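Wäsche falten: Können die Maschinen das schon?
Bildergalerie, 16. Februar 2023

Im Februar war ich zu Besuch bei Clesunen in Wirstead. Man arbeitet dort an einer Frage, die in meiner Familie jede Woche gestellt wird: Wann nimmt uns eine Maschine endlich die Wäsche ab? Das Waschen selbst ist seit langer Zeit gelöst. Was danach kommt, das Herausnehmen, Ausbreiten, Glattstreichen und Falten, machen wir fast alle noch mit der Hand.

Ich bin keine Ingenieurin. Ich schreibe über Haushaltstechnik und habe in dieser Galerie gesammelt, was mir für Leserinnen und Leser ohne Vorwissen nützlich scheint.

1. Das Hemd auf dem Tisch

Ein Teller hat immer dieselbe Form, ein Hemd fast nie. Für den Menschen ist ein Blick genug, um den Kragen zu finden, auch wenn der Stoff viele Falten hat. Eine Maschine muss zuerst verstehen, was oben und unten ist, und sie muss es nach jeder Bewegung wieder neu verstehen. Zwei schwarze Finger gegen ein Stück blauen Stoff, das ist im Kern die ganze Aufgabe. 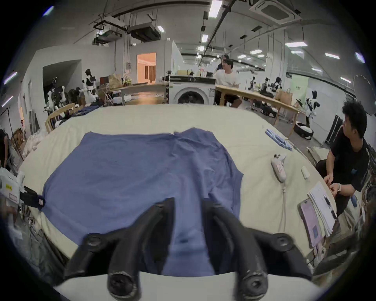
2. Zwei Ecken finden

Wer ein Tuch falten will, nimmt zwei Ecken und hebt sie hoch. Das klingt sehr leicht. In den Unterlagen von Clesunen ist gerade dieser Schritt aber der häufigste Grund für einen abgebrochenen Versuch: Von 3815 Durchgängen mit dem eigenen Faltroboter endeten 297 schon bei der Suche nach der zweiten Ecke. Man hat mir erklärt, dass dunkle Stoffe schwieriger sind als helle, weil die Kamera auf ihnen die Kanten schlechter erkennt. 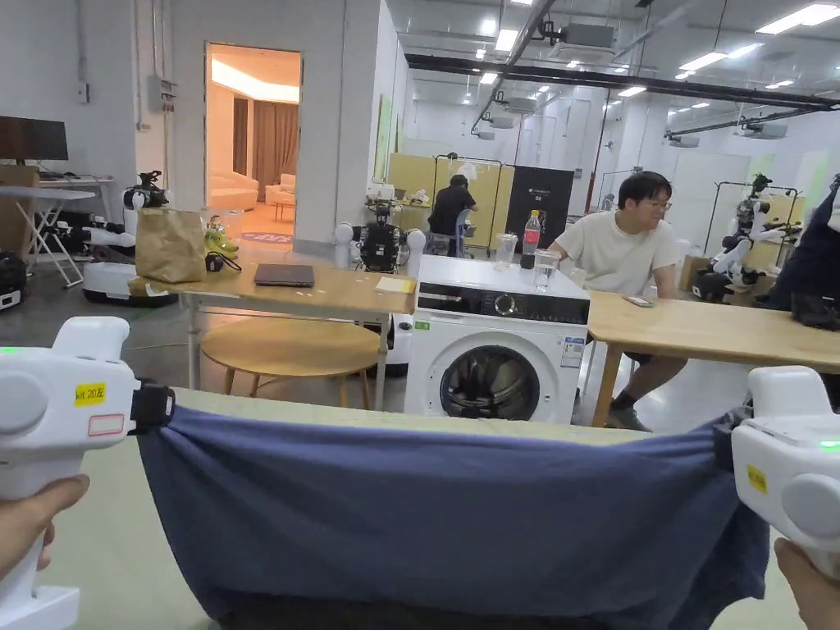 Auch das Gewicht spielt eine Rolle. Ein großes Handtuch zieht nach unten, und wenn der Griff zu schwach ist, rutscht eine Seite weg. Ist der Griff zu stark, leidet der Stoff, und bei dünnen Blusen möchte ich das lieber nicht sehen. Ein Mensch stellt sich darauf ein, ohne zu denken. Für den Roboter muss jemand diese Erfahrung zuerst sammeln, und deshalb führen an vielen Tischen noch Menschenhände die Greifer. So bekommt die Maschine Beispiele, von denen sie lernen kann.

Der ältere Prototyp, der bei Clesunen den Namen Nyaga trägt, arbeitet bis heute nur mit Handtüchern. Das ist eine ehrliche Entscheidung, finde ich. Für ein Hotel wäre auch damit schon einiges gewonnen.

3. Wenn der Stoff sich verdreht

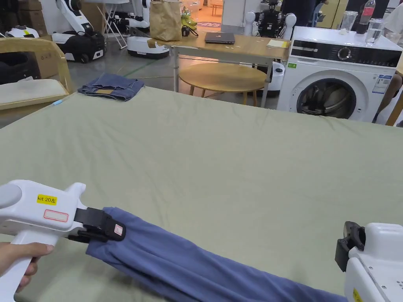

Meine Großmutter sagte immer, dass man die Wäsche ausschütteln soll, bevor man sie hinlegt. Ich habe diesen Rat erst verstanden, als ich selbst eine große Familie hatte und jeden Abend vor einem Berg stand. Ein Roboter kennt solche Ratschläge nicht. Liegt ein langes Teil so verdreht da wie das blauviolette auf der grünen Fläche, fast wie ein Seil, dann hilft es wenig, ein Ende festzuhalten. Man muss es drehen, anheben, vielleicht auch wieder loslassen und neu anfangen. Die Jeans am linken Rand ist dagegen ein dankbarer Fall: Sie liegt gefaltet und flach. Fester Stoff behält seine Form besser, und das hilft der Maschine genauso wie uns.

Der neuere Prototyp, Endstead, braucht für ein T-Shirt im Durchschnitt 57 Sekunden. Ich habe es zu Hause auch mit der Uhr versucht und war natürlich schneller. Allerdings war ich nach dem ersten Korb müde, und beim zweiten waren meine Ärmel nicht mehr ordentlich.

4. Greifen und loslassen

Über das Greifen wird viel geschrieben, über das Loslassen wenig. Dabei kann ein Ärmel an den Fingern hängen bleiben, und dann ist die schöne Falte wieder verloren. Bei einem Wäschestapel wird es noch schwieriger, denn ein kleiner Zug am obersten Teil bewegt alles, was darunter liegt.
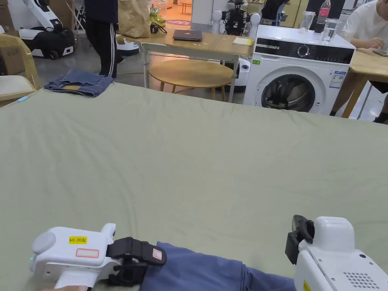 Blauer Stoff an der vorderen Tischkante: Der linke Greifer hält ihn fest, die Finger des rechten sind offen.

Meine Antwort auf die Frage im Titel ist also: ein bisschen. Handtücher ja, T-Shirts langsam, und bei Hemden würde ich noch warten. Spannbettlaken habe ich auch angesprochen. Man hat freundlich gelächelt und mir noch einen Kaffee angeboten.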